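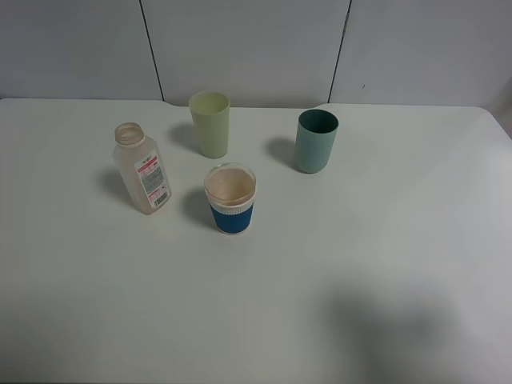 La botella sin tapón y tres de los vasos, sobre la mesa blanca.

VASOS PARA LA MESA COMÚN: QUÉ GUARDAMOS Y QUÉ DEJAMOS SALIR

En el boletín de diciembre pedimos a los vecinos de Tanholm que miraran en sus armarios y trajeran los vasos de plástico que ya no usan. La respuesta fue muy grande, y queremos dar las gracias y también explicar cómo sigue el trabajo.

Hasta hoy, 9 de marzo de 2026, hemos recibido 1.909 piezas entre vasos, jarras y botellas. Es mucho más de lo que cabe en la estantería de la sala Clevimton. De este total, 508 piezas no se pueden usar para beber, por grietas o por bordes cortados, y van al reciclaje. Con las demás estamos formando juegos de 20 vasos, que cada grupo podrá pedir para sus meriendas y devolver después lavados.

Los juegos serán mezclados. Al principio pensábamos separar por color y por altura, pero este método nos ocupaba tardes enteras y al final siempre quedaba un vaso solo. Ahora preferimos poner juntos un vaso alto amarillo verdoso, uno de color verde azulado y uno transparente más bajo, como los de la fotografía, y así cada persona reconoce el suyo durante la merienda. A los niños esto les gusta mucho, y se lavan menos vasos.

Una palabra sobre las fundas. El vaso bajo lleva en su mitad inferior una funda azul acanalada, con una banda blanca arriba. Pedimos por favor que las fundas de este tipo se queden con su vaso cuando lo devuelven. Si la funda se puede quitar, se lava aparte con agua tibia y se deja secar bien antes de ponerla otra vez. En enero encontramos varias guardadas todavía húmedas en el fondo de una caja, y el olor no era agradable.

Con las botellas somos más estrictos. Aceptamos botellas de plástico con la etiqueta todavía puesta, porque necesitamos saber qué contenían. Una botella que no ha sido de alimento no entra en los juegos, aunque esté limpia y tenga buena forma. Si falta el tapón, no hay problema: estas botellas las apartamos primero y decidimos después si sirven para regar las plantas de la entrada o si van al reciclaje.

El taller Samir nos presta sus cajas con tapa hasta el verano. En cada caja va una hoja con el contenido, y rogamos no cambiar vasos de una caja a otra. La furgoneta de Grumow recogerá las piezas descartadas cuando tengamos todo el material reunido.

Para pedir un juego hay que escribir el nombre del grupo en el cuaderno de la sala, con el día de salida y el día de vuelta. El préstamo es gratuito. Por un vaso perdido no cobramos nada, pero agradecemos que traigan otro parecido.

De momento no podemos recibir más vasos. Jarras grandes, sí.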